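Changing planes at Dudemska

I had 800 minutes between flights, which I booked on purpose because the fare was lower. The terminal has six gates and one cafe. The cafe shuts at four.

Getting through transfers

Follow the yellow signs, then go up one floor. The line took longer than my first flight's boarding did, mostly at the second document check. Keep your onward pass out – they want it on paper. 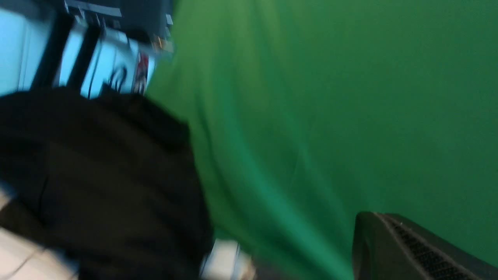 Where to wait

The seats past gate 5 have no armrests, so you can lie down. Outlets are along the back wall and half of them worked. Chanida Inthanon wrote to me that the upstairs lounge sells day passes, but the desk was closed in November when I went through.

I'd book it again with a shorter gap.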